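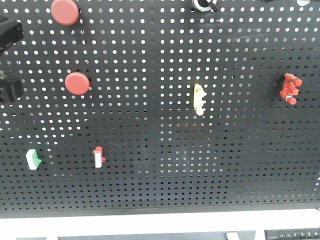
The test panel at Hadeteck: push buttons and small switches on black pegboard.

I went to the Hadeteck open day in Zistau on Thursday, May 6, 2021, mostly to see whether Gredeo does what the flyer claimed. Gredeo is their planning software. You give it a target on a panel, say a red mushroom button, and it is supposed to find the thing, work out an approach and send the motion to whatever arm you own.

The talk came first, 45 minutes of it, too many of them on the interface. Špela Vukadinović, who leads the perception side, was the best part. She put up a success figure of 91 percent over 839 attempts and then said straight out that all of them were on panels the software had been tuned on. I asked for the number on an unfamiliar one. They don't have it yet, maybe in July.

Pegboard is a mean thing to give a vision system, with bright dots coming through all those holes, and I'll credit them for using it. The dots upset the depth estimate, so Gredeo masks the grid before it looks for edges. Fine, but the mask assumes regular spacing. I have never met a real control cabinet with regular anything.

The planner bothers me less. It spends some 100 milliseconds on a path, keeps its candidates, and lets you scroll back through the rejected ones with the reason for each. The logs are readable too. I would pay for that part on its own.

Rocker switches are still on the list of known problems – a small tab needs a push from the correct side, and the classifier only returns "switch." The man next to me, from Atanasov, asked about selector knobs and was told they need a hand-written rule for each model. He wrote that down and underlined it.

Coffee was in the hallway afterward. Pricing was not discussed.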